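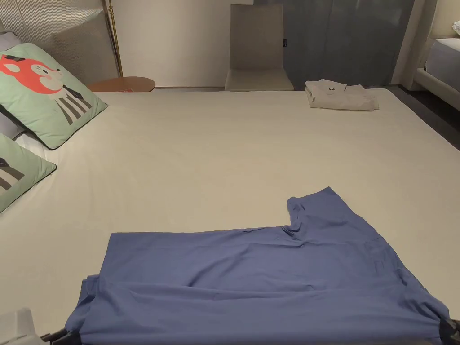 Chapter 9
Caring for Cloth: Fibres, Creases and Storage

Every household owns more cloth than it thinks. Sheets, shirts, towels and curtains are used each day, and most of them are worn out by washing and storing long before they are worn out by use. In this chapter we study what happens to a fabric between the wash and the cupboard, and how its colour and shape can be kept.

We begin with the fibre. Cotton takes up water easily and swells, so a cotton shirt that dries in a heap will keep the lines of the heap. Polyester takes up very little water, but it softens with heat – a crease made in a hot dryer can be difficult to remove. Wool behaves in its own way and is treated in section 3.

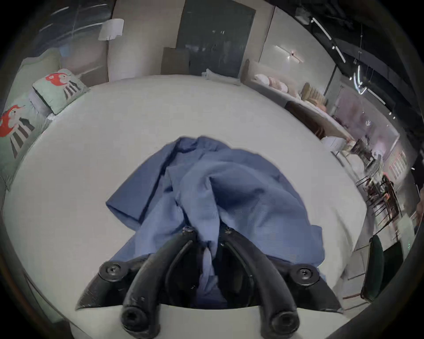

Figure 9.1 Blue garment on a white mattress, with one fold pinched.

A crease is a bend that the fibres have accepted. It becomes stronger with time, weight and moisture. For this reason we recognise two kinds of fold in this book: the resting fold, which is wide and carries no load, and the pressed fold, which lies under other items.

The practical work uses the Palten table, given at the end of the chapter. It lists common household fabrics with their washing temperatures, up to 90 degrees for white cotton towels. Students who have the Grundivum workbook will find the same table there, in a shorter form.

Before you read on, look at the care labels of three garments at home and write down the fibre content of each one.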